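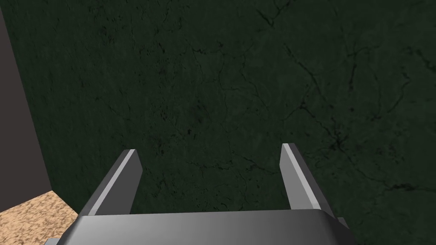
Wian's view is that the wrist stream should be dropped from the handle detector altogether until the arm is within reach of the cabinet. He wrote under yesterday's entry that the detector has no business voting on a bare wall, and that the fusion step treats a confident wrong answer the same as a confident right one. I agree with the second part. I'd like to keep the stream and fix the weighting.

March 5, 2022
Drawer task, sim, Skulletti branch

Picked up from the failed batch. Reran 200 episodes with logging on at the fusion node. In 45 of them the approach target jumped at least once before the arm started to move. Went through the jumps one by one, and most come from the wrist detector firing on wall texture. The veined green one is the worst. A thin dark line at the right angle scores like a handle slot, and with only wall between the fingers nothing competes with it.

Depth doesn't help much at that point. The proposal sits on a plane, and so does a drawer front. The planarity check passes it happily.

Changes so far:

Wrist proposals now have to project inside the cabinet box from the head view, padded by 16 mm. Outside the box they are logged and thrown away. Box comes from the head segmentation, refreshed each time the base stops.

If the head has no cabinet box, wrist proposals get zero weight and the planner holds the last target. This is most of what Wian wants, so he may be happy with it.

Target hysteresis: a new handle has to win for 70 ms before the planner is told. Was zero. Ludivine wanted it longer but the replanner starts lagging and the elbow does the little hitch we had with Bivside.
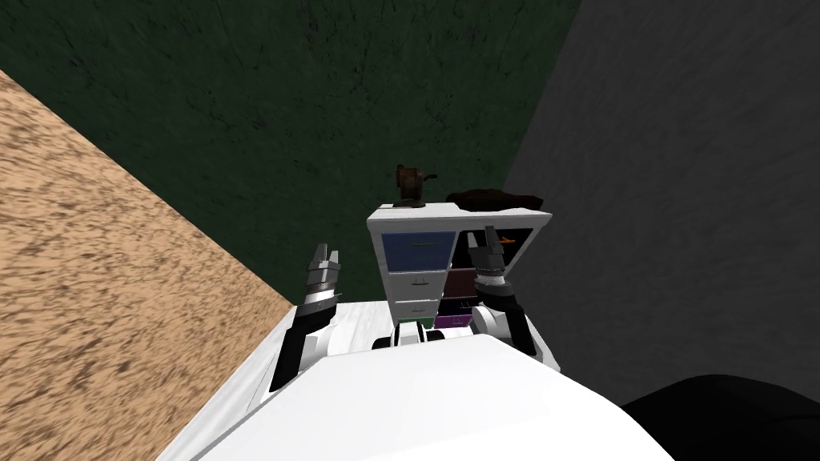 Head view, both grippers up, cabinet in the corner.

The head view has its own problem. The right gripper sits over the right column of drawers, and the mask loses a piece of the cabinet wherever the arm crosses it. The box is fitted to the mask, so it can come out too narrow, and then the new filter rejects good handles on that side. Tried filling the mask with the rendered arm silhouette from joint state before the fit. Looks fine on the replays I stepped through. Not timed yet.

Drawer color is not a feature we should lean on. Palesa found a color histogram still being passed into the matcher from the old config - it was weighted low, but it was there. Removed. The gray fronts were the ones it mixed up, two in the same column.

Things on top of the cabinet are left out of the box fit for now by clipping at the top plane. The flat brown one covers a good part of the right half, and the plane estimate tilts a little when its points get in. RANSAC threshold tightened, needs another look.

Open:
- same seeds again with all three changes, then each one alone
- time the silhouette fill on the slow machine
- ask Shireen whether the texture seeds are stored per episode or per batch. The log header says batch, and I don't believe it
- move the 70 ms into the config file, it is hard coded in two places

Left the rerun going on the second node. Please don't restart the logger there.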